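Stop Filtering Out the Boring Demos

I've been arguing with people about training data for most of July, and I want to put my side down in one place so I can stop typing it into chat windows at midnight. The short version is that I think we throw away too much. The longer version has a lot of grumbling in it (sorry in advance).

Some background first. Our group collects manipulation demos with hand-held grippers, two at a time, in regular homes. Then we train a policy on them. Before the training there's a cleanup step, and for a long while that step was pretty brutal. Anything with a pause in it went out. Anything where a gripper drifted away and came back went out. If the jaws hung open over the work for a few seconds with no contact, out! The idea came from the Warnard setup, which everybody around here copied, me included, and the idea sounds perfectly sensible when you first hear it. Clean demos in, clean behavior out.

So our collection started at 3350 demos, and after the old filter and a lot of hand-picking we were down to something tidy that looked great in slides. I hated that the robot trained on it was so jumpy. It would go for the box on the bed before it had any business going for it. It would close on a fold of cloth next to the thing it wanted. And when it missed, it just sat there, or it repeated the same miss, because in the tidy set there was hardly a single case of a person missing and fixing it.

Shobha Kartha was the one who suggested we loosen the whole thing and only remove the demos with real faults, like dropped tracking or a camera that stopped recording. That left 3053. Same model, same training time, same rooms for testing. We ran 14 tasks, and the loose set did better on 9 of them. On the rest it was either a wash or slightly worse, and I'm not going to hide that, because Sándor Barta will bring it up anyway.

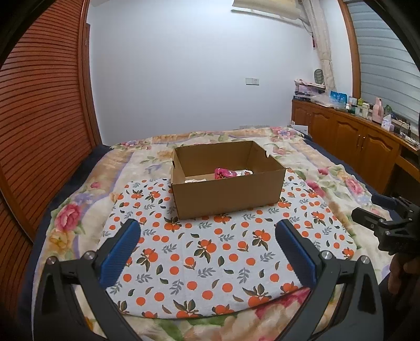 What the pauses are for

Now, here's where I get a bit preachy. I think the pauses are the good part. A bed is a miserable surface to work on. It gives when you push, the quilt slides around under whatever you've laid on it, and a busy print makes every edge harder to find. People handle this without noticing. They hover, they open the jaws a little wider, they shift over, and then they go. In the old filter all of that counted as dead time. I'd call it looking!

And with two hands it gets even more interesting. One gripper waits off to the side while the other gets in position, and that waiting has timing in it. If you chop out the waiting you end up with two hands that both want to be first, and I've watched our robot jam its own jaws together over a cardboard box more often than I care to admit.

The usual comeback is that more data fixes this. Just collect so much that the filter doesn't matter. Fine, maybe, if you're a big outfit. We're a few people with a van and a favorite sandwich place. Every demo costs us somebody's afternoon, and I'd like to get some use out of it before we toss it because it had a slow bit in the middle.

The other comeback, and this one I take more seriously, is that hesitation can be plain old hesitation. A new operator who doesn't trust the trigger yet will hover for all the wrong reasons, and the robot will happily learn to dither. I saw a bit of that too. Two of the tasks where the loose set lost were simple picks off a table, where there's really nothing to think over, and the robot stood there thinking it over. My guess is that you want the pauses on soft, cluttered stuff and could trim them on the hard, plain stuff. I haven't tested that. It's a guess, and I'd be thrilled if somebody with more robot hours than us took it off my hands.

What I don't want is the thing we had before, where one threshold gets picked for everything because it made the clips nicer to watch. Clips aren't the goal. I've sat through the Takács talk and the Penlow talk and both had gorgeous demos, and I still couldn't tell you how many attempts got cut to make them that way. Please just print the number that went in and the number that came out. It's one line in a table.

We're going to keep the loose set as our default for now, and I'll put the list of removed demos next to it so you can disagree with me one by one.

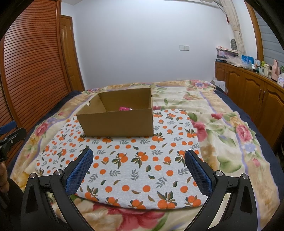 Imre Barta: I'm with you on publishing the before and after counts, less so on the rest. Winning 9 tasks out of 14 with one training run each doesn't tell me much. Run it again with a few different seeds and see if it's still 9. Also, did the same operators show up in both sets? If the old filter mostly dropped the slower people, then you changed who the robot learns from as well as how long the pauses are, and I'd want those pulled apart before I touched my own filter.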